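3.2 Materials and table layout

The second part of the study dealt with the putting away of bottles on a shared kitchen table. The play set was chosen for its mix of crockery and food pieces, so that a tall item such as a sauce bottle had to be placed among rounder and flatter ones.
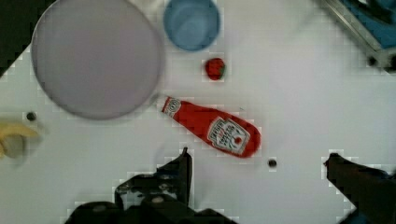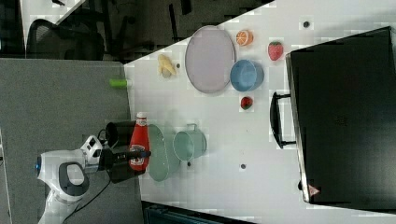
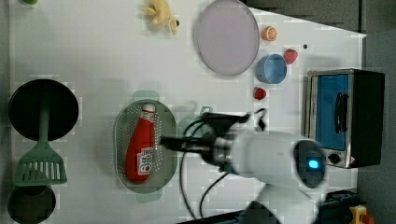
Figure 3. The red ketchup bottle and neighbouring items on the white table.

Department of Household Studies, Cesdale College

The pale lilac plate and the light blue bowl served as fixed points in the layout, while smaller food pieces, among them the strawberry, were set down freely nearby. The bottle was recorded under one of three headings: lying on the table, held, or resting in the oval dish. Pieces were not sorted by colour or type.

In all, 154 layouts were coded by Lizelle Venter using the Prullent scheme, and 30 of these were coded again in January as a check. Layouts in which the bottle touched another item — 87 of the total — were kept in the main analysis. Dimitrov's measure of crowding was then applied to the area around the bottle, and the results are given in Section 3.3.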